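Shadow edges look jagged in preview render

Posted by Oi-ling Yip, 9/14/19

I am setting up a tableware render in Grorar. Curved surfaces get hard, angular shadow edges and the whole picture is grainy. Samples are at 30 and the light is a single small lamp. Is this the mesh or the shadow settings?

A yellow bowl on red cloth gives much the same result:

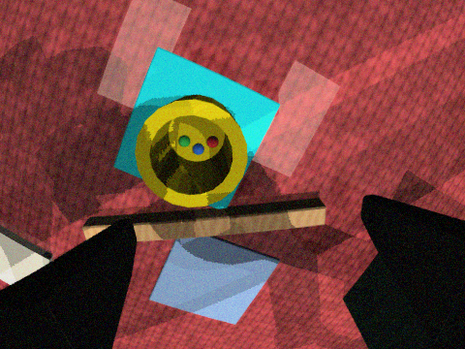

2 answers

Gerrit Willems
Probably both. Faceted edges on a round rim mean too few segments or flat shading. Turn on smooth shading first, then subdivide once. Angular shadows on a smooth-shaded mesh come from the low-poly shape underneath, so smooth shading alone will not remove them. Raise the shadow offset in small steps. Grain is a separate matter: more samples, or a larger lamp if it persists. Mine was clean at 2944 samples but very slow.

Thijs Dewulf
had this in version 7, updating fixed it for me. check your normals too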